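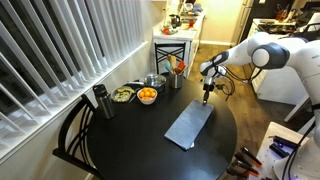 Napkin folding arm, kitchen table build
Print this thread | E-mail this thread

veddale_mike
Picking this back up after a long gap. The arm is on its stand next to the kitchen table and the gripper is on and working. The job is the same one I posted in February: pick up a cloth napkin, fold it in half, fold it again, put it on the pile. I do the table for my mother-in-law's Sunday lunches and I wanted a project with a real task in it.

Where I am stuck is the pick. When the fingers come straight down on a flat napkin they slide along the cloth and close on nothing, or they pinch a tiny bit and drop it on the way up. I logged 167 tries over the last two weekends and got 800 lines of notes that mostly say "slipped." Any ideas before I start changing parts?

kosum
What are the fingertips? If they are bare, that is your whole problem. Glue on a strip of rubber from a bicycle tube and try again.

veddale_mike
Bare right now. I had silicone pads on but they grabbed the tabletop and the arm faulted on force.

hingepin
Don't press on the table at all. Find the height where the tips just touch the cloth, back off a hair, and close there. Let the fingers push the cloth into a ridge between them. You are pinching a ridge and you don't need to get under anything.

kosum
That works on thick cloth. On a thin napkin the ridge falls over. I would still do the pads, and put the force limit up.

hingepin
I would not put the force limit up on an arm that shares a kitchen with people. Leave it where it is and fix the height.

veddale_mike
Leaving the limit alone. My wife would agree with hingepin. I will try the ridge first, since it costs nothing.
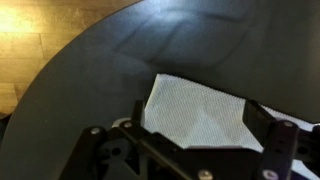
Reading time: 3 minutes

veddale_mike
View from the wrist camera, with the cloth between the fingers. I changed two things. The tip height now comes from touching off on the tabletop at the start of each session, and I close at 3000 on the speed setting where I used to close at 664. The units are whatever the controller uses, I never found them in the manual. Faster is better, which surprised me. Slow closing lets the cloth relax and slide out.

My other trouble is that I want the camera to find the edge of the cloth, and a good part of the cloth is hidden behind the gripper when I'm this low.

Agathe Leblanc
You will always lose that part of the view with a wrist camera. Take your picture from higher up, work out the edge from that one, then go down blind. The cloth is not going anywhere in the two seconds it takes. I did it this way for sorting shop rags at Mamton and it was good enough.

Also, pale cloth on a dark top is the easy case. Get it working there before you try anything with a pattern.

kosum
Watch the glare, though. There is a pale patch on the table near the top of that picture, and a simple brightness threshold may call it cloth. Close the blinds or put a lamp on the other side.

Agathe Leblanc
Or keep only the largest bright area and throw out the rest. I would sooner fix it in code than ask somebody to close the blinds every time.

kosum
If the patch runs into the cloth it becomes one area and your edge is wrong. Light first, code second. We disagree on this every time it comes up.

hingepin
Both. Mike, how are the cables? On mine the loop at the wrist caught a chair back and pulled the connector. I clipped it to the forearm after that and left enough slack for a full wrist turn.

veddale_mike
Mine hang free and I have been moving the chairs by hand before a run. Clips are on the list. I will do the high picture this weekend, with the threshold the way Agathe has it, and if the glare gets me I'll say so and kosum can be right.

valcarcel_b
Could you post the touch-off routine? I have the Valcárcel stand and it sags a little when the arm is stretched out, so my table height is different at the far side.

veddale_mike
Sure, it's short. I only touch at one point. For a sagging stand you would want three and fit a plane through them. I'll clean it up and put it in the files section.

Print this thread | E-mail this thread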